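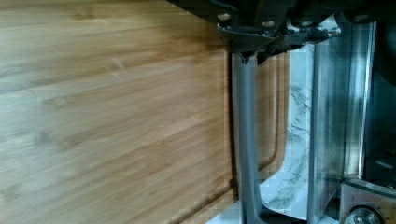
## Ticket 3644 – Jarkdale, bookings down / double bookings, Friday service

Opened by: Mhairi Nisbet (front of house)
Picked up by: Magnus Baird
Priority: high, then normal, see below

**11.20** Mhairi rang. Tables from the Pronilora booking page not landing on the host tablet. Three parties for tonight have confirmation emails, none of them on the plan. Two more are on the same table at 7.30. Full house expected, soft opening crowd plus the regulars moved over from the old site.

**11.35** Logged in to the back office. Bookings are all there. So it's the sync to the tablet, not the booking page. Last good sync 1846 last night, nothing since. Asked Mhairi if anyone changed anything. "Gillespie moved the router." Right.

**11.50** Spoke to Gillespie Chisholm. Router now on the shelf behind the bar, was in the office. He says lights all green. Tablet shows full wifi. Had him open a normal web page on it, loads fine. So not that, or not only that.

**12.05** Tried, in this order:

- log out and in on the tablet – no change
- restart tablet – no change
- forget the wifi and rejoin – joined the guest network by mistake, did it again on the staff one
- force sync from back office – spins, then "venue not matched"

"Venue not matched" is new. Screenshot sent to Pronilora support, their ref to follow.

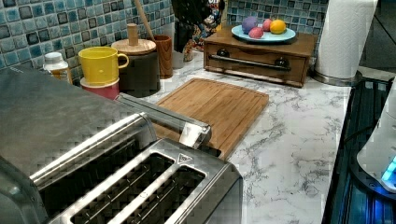

**12.40** Still on the venue thing. Back office has two venues listed, Jarkdale and Jarkdale (new). Somebody set up the second one for the new dining room. Tablet is tied to the old one, which was switched off overnight when the new floor plan went live. Bookings go to the new one. Explains the missing parties, doesn't explain the two on one table.

**12.55** Asked Magdolna Deák in the kitchen whether the order screens are OK, same login. She says tickets printing as normal over lunch, no gaps. Hosby till unaffected. Leave it alone.

**13.10** Pronilora came back. Don't delete the old venue or the gift vouchers go with it. Re-pair the tablet to the new one with a fresh code. Code lasts ten minutes, Mhairi was with a delivery, had to ask for a second one.

**13.30** Re-paired. 34 bookings came through at once. Mhairi checked names against the confirmation emails, all three missing parties present. Dropped to normal priority.

**13.45** Double booking: both down for table 12. Floor plan had the old 12 and the new 12 as seperate tables with the same number. Renamed the window one 12W. Dela Laryea rang the later party and they're happy to take it.

**14.15** Test booking made from my phone, showed on the tablet in under a minute. Cancelled it, went off the plan as well. Good.

**Still to do**

- Mowat to move the router back or run a proper cable, Gillespie to arange
- gift vouchers moved across by Pronilora, they say next week, the total should come to 3000
- check no other duplicate table numbers, esp. the bar stools
- take the old venue off the public page, customers can still find it if they search

Mhairi to ring if anything drops off during service. Leaving open till Dela has closed down tonight and checked tomorrow's list against the back office.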